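Can a Robot Put Away Your Dish Supplies Yet? How to Set Up a Fair Test at Your Own Table

I get asked all the time whether machines can do chores now, and my answer has drifted over the past couple of years from "no" to "some of them, on a good day, and it's so much fun to watch." Tidying up cleaning supplies is my favorite one to test. It's dull work that everybody knows how to do, the stuff costs very little at a discount store, and it's loaded with small problems that trip up a pair of robot arms in ways you'd never guess from watching a person do it.

This page walks through how I set up a sorting test for two arms: brushes, sponges and soap bottles, with clear bins to put them in. You can use it with any pair of table-mounted arms that have two-finger grippers. I call the routine Parnia, mostly so I have something to write at the top of the score sheet.

What you need

Two arms on opposite sides of one table, both able to reach the middle
Clear bins in at least two heights
Pump-top soap bottles, with soap in them
Sponges, including a couple in the same color
Dish brushes with handles of different lengths
A scraper or spatula
A score sheet and a timer

Please don't empty the bottles! I know it's tempting. A full bottle wants to swing in the grip and an empty one hardly does, so a robot that has only ever met empties hasn't learned much about your kitchen sink.

Step 1: Make an honest mess

Scatter everything across the middle of the table. Stand a bottle or two upright and lay others on their sides. Point the brushes in different directions, let one lean on something, and put at least one item out near a rail where the gripper has less room to come in. The bins go along the back edge, and I like to start with one bottle already standing in the tall one so that the next bottle has a neighbor to deal with.
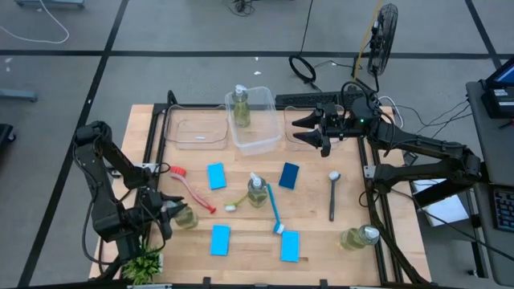

A person would clear this in well under a minute without thinking. For two arms, set the timer at 12 minutes and be generous. My early runs used the whole 12 and ended with half the stuff still out, and I was thrilled with the half that made it.

Step 2: Write the goal in one sentence

Pick the finished state before you start and write it down in plain words. Mine reads: "Bottles upright in the tall bin, sponges in one low bin, brushes and scraper in the other." If you leave it vague you'll find yourself giving credit for all kinds of creative parking. (I once scored a sponge balanced on a bottle cap as "stored." I'd like that one back.)

Step 3: Run it in rounds, easy to hard

Sponges go first. They squash, so the fingers can close a bit off center and still come away with something. If your setup can't do sponges, stop there and check the camera and the gripper force before going on.

Brushes go second, and this is where it gets interesting. A brush lying flat on a table has a thin handle, a fat head and bristles that hold the whole thing at a tilt. Grab it near the tip and the head droops. Grab it close to the head and you have a long handle sticking out that has to clear the wall of the bin. Try each brush with the bristles down and again with the bristles sideways, and score the two separately.

Bottles go last. An upright bottle is a fairly friendly thing to pick up. A bottle on its side has to be lifted, turned and then lowered into a tall bin, and if there's already a bottle in there the gap gets narrow fast. This is also the place where having two arms pays off, with one holding while the other shifts its grip. The first clean handoff I got made me yell loud enough to bring people in from the hallway.

Step 4: Watch the clear plastic

See-through bins are hard for cameras. The rim catches the light, the walls show whatever is behind them, and a wavy edge doesn't give the software a nice straight line to work from. People handle this so easily that we forget it's a skill at all. Run a few rounds with the clear bins, swap in solid-colored ones of the same size if you have them, and compare. In my Flekanov sheets (that's the clear-bin version of the routine) the misses pile up at the rim, where the item gets carried nicely all the way over and then bumps the edge on the way down.

Walk around to the side before you start a round and get your eyes down near table height. You'll spot handle angles and tight gaps that don't show up from overhead.

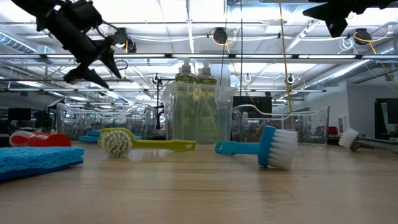
Brushes out on the table, two bottles standing in the tall bin, both grippers raised.

Step 5: Score it simply

Three marks per item are plenty:

2 points: in the right bin, the right way up if that matters
1 point: in a bin, but the wrong one or lying badly
0 points: still on the table, on the floor, or a human stepped in

Note every time you had to step in, even for a tiny nudge. Those nudges are the real answer to the question "can it do the chore?"

Do a lot of rounds. One lovely run tells you very little, and I've been fooled by plenty of them. My first full set was 40 rounds over most of February, and 17 of them finished with no help from me at all. I'm now working toward 200, with the layout changed before each round so the arms can't get by on repeating the same path.

So, can they do it?

Sponges, yes, most of the time. Brushes, often, if you aren't in a hurry and don't care which way they face. Bottles on their sides are still a coin flip on my table, and clear bins make everything a little worse. I wouldn't leave the arms alone with the job, and they're far slower than I am. But I remember when getting one sponge into one bin was a whole afternoon, and the pace of change has me grinning.

If you try this, change one thing at a time: the light, the bins or the layout. My next version, Merkemetti, adds a wet sponge and a bottle with its pump pressed down. I already have a towel ready.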